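Last updated: November
By Esther Mwakyusa
4 min read

Up before the alarm and straight to the fruit. I have become someone who thinks about tomatoes before tea! Brodie wants the moving-things-to-and-from-a-plate set closed by the end of the month, and as of last night Lorum had 2907 good examples of it, which sounds like a mountain until you remember how many of them are the same orange going to the same spot.

I had both hand grippers charged by the time the kettle boiled. Checked the pads, checked the clocks on the two of them agreed (they didn't, by a whisker, so I did the sync dance again with the flashing screen), and then wrote my list. The list is the part I love most, I think. Every line is one small job for two hands: pick up this, put down there, let go cleanly, pull back. I try to write them so that no two neighbours on the page are alike. Carleen does hers as a grid. Mine looks more like a shopping list that has been argued over.

What I like about doing it with the grippers in my own hands is how quickly you feel what a machine would find hard. A kiwi has a bit of grip to it. A shiny tomato wants to swivel the moment one pad touches before the other, and you find yourself coming in slower and squarer without deciding to. All of that ends up in the recording - the slowing down, the tiny correction, the second go. I used to throw the second goes away. Now I keep them and mark them, and Ferenc says they are worth more to him than the clean ones.
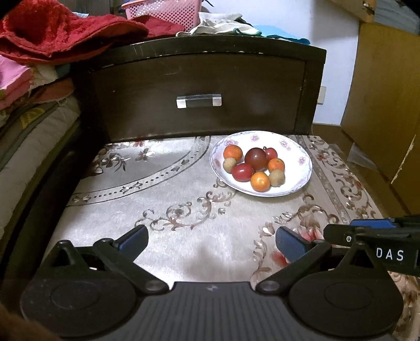

Senan rang while I was setting up and said that he'd rather have 30 examples where something goes a bit wrong than 60 that look like a dance routine, and that he had watched last week's batch on Stallier with his dinner and got bored, which to him is proof the model will get bored too. I told him models don't get bored. He said fine, but they do get lazy, and if the fruit always starts bunched up in the same way then it will learn the bunch and not the fruit. He is right, annoyingly, and I wrote it on the back of my list.

So the rule for the rest of the morning was: change the starting layout every time, and change it properly. I also stopped favouring my right hand. When I went back over yesterday's recordings in Bright I saw that the right gripper did nearly all the reaching and the left one was just along for the ride, which is no use at all if we say we are teaching two hands.

It was slower going. My forearms ache from squeezing, and I had to redo one run when I realised I'd been steering by what my own eyes could see and not by what the gripper cameras could see. That's a hard habit to break! If I peer round the side of a big potato to line up on something behind it, the recording has no idea why I moved the way I did. Ferenc calls these the psychic examples.

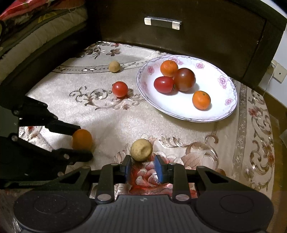

Spread-out layouts are what I want far more of. With everything heaped together, the choice of what to pick up next gets made for you, mostly by whatever is on top or nearest. With the red tomato and the two pale ones that look like potatoes out on the cloth and the rest still on the plate, there is a proper decision in every move, and the left gripper can be busy with an orange while the right lines up on a potato. I'm hoping that sort of thing teaches it that the hands can share a job. The flowery cloth must be making it work harder too, with all those scrolls and petals to tell apart from real things, and I'm rather pleased about that. Grolby's first lot were all done on plain grey board, and I gather the model went to pieces when it met a kitchen.

Labels after lunch. I'm trying out shorter ones: "orange, left, to plate" and so on, with a star for a second go and a little s for a slip. Carleen thinks the s and the star will get muddled. We'll see how she gets on reading mine before I change anything.

Sent the lot up at four and it went through on the first attempt. Must ask Brodie whether kiwis count as round or oval for the tally. Tomorrow: left hand first on everything, and more potatoes.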